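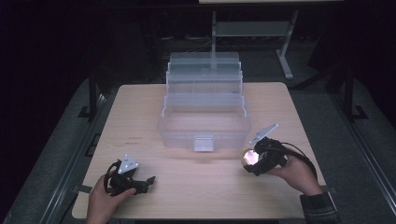
Tackle and Sundries Storage — Bench Inspection Checklist
Site: Prinetstead workshop, Covau
Inspected by: Isla Kerr
Date: 2 October 2023
Asset no.: 489
Item: clear plastic tackle box, cantilever trays, front latch

1. Bench surface level and stable
Pass. No rocking with the trays fully extended.

2. Tabletop edges and corners
Pass. Corners are rounded. No splinters at the near edge.

3. Box body free of cracks
Pass. Checked against a lamp, base and side walls. The plastic is frosted, so hairline cracks are easy to miss in room light.

4. Front latch closes and holds
Pass with comment. The white latch engages fully but needs firm thumb pressure. Do not lift the box until the click is heard.

5. Tray arms and pivots
Comment. Left arm is stiff over the last part of its travel. Clean and recheck. Do not oil — oil marks the trays and softens some baits.

6. Pinch points
Comment. Keep fingers clear of the gap between trays when closing. Open and close with 2 hands.

7. Tip test, trays open
Pass when the main bin is loaded. Fail when the bin is empty and the upper trays are full. Weights go in the main bin only.

8. Compartment dividers seated
Pass. One divider was loose at the June inspection and has been refitted.

9. Hooks and blades
Not applicable at this inspection. When stocked, treble hooks must have covers fitted before they go into a tray.

10. Label
Fail. Asset label missing from the underside. Replacement requested from Kanaan stores.

Actions
Clean left tray arm and repeat item 5. Owner: Kerr.
Fit new asset label. Owner: Kanaan stores.
Add the loading rule in item 7 to the bench card.

Result: fit for use, with comments. The box may stay in service while the actions are open. Next inspection in June.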